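Can a player registered for two clubs play in the summer cup semi-final?

Posted in: Basketball / Rules and eligibility
19th August

Asif Bhutto

Hello all. I help with the paperwork for Gittins, a men's team in a small regional basketball league. We have reached the semi-final of the summer cup and we play Modska over two games, home and away. One of our guards was on loan at Hastuvside until July, and he played one group game for them in this same cup. His loan is finished and he is back on our list. Modska now say he is "cup-tied" and cannot play for us. I have read the cup rules three times and I find only one sentence, which says that a player "shall represent one club in the competition". It does not say if the group stage is part of the competition or separate from it. Has somebody had this situation before? I would also like to know what happens if we play him and a protest comes after. Do we lose one game or the whole tie?

Osian Wynne

I had almost the same case two seasons ago, so I will try to answer carefully, but please check everything with your league.

In most cups which I know, the group stage is a part of the competition. If he was on the court for Hastuvside, even for one minute, he has represented them. If he was only on the bench it is less clear. Some leagues look at the score sheet and count every name on it, and others count only the players who entered the game. You should ask for the score sheet of that group game and look if there is a mark beside his number.

About the protest, in our league the other team had 12 hours after the final whistle to send it in writing, with a fee. We lost only the game where the player took part, and the result was written as 20–0. The second game was played as normal, but with two games and the points added together this is a very heavy punishment. 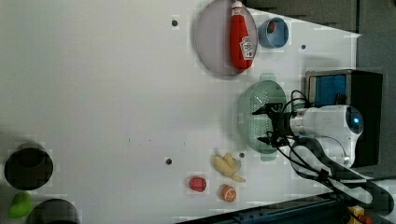
My advice is to write to the competition secretary before the first game and ask for a decision in writing. A telephone call is not enough. Put in the letter the date when the loan started, the date when it finished, and his licence number. If the answer does not come in time, I would leave him out of the first game – you can still use him in the second one if they say yes.

Novel

he played for them so he is cup tied, simple. we lost a guy like this and he was scoring 35 a game for us. modska will protest for sure, they always do

Asif Bhutto

Thank you both. I have now received the score sheet and he did enter the game in the third quarter, so it does not look good for us. I have sent the letter to the secretary anyway and I will write here when I have the answer.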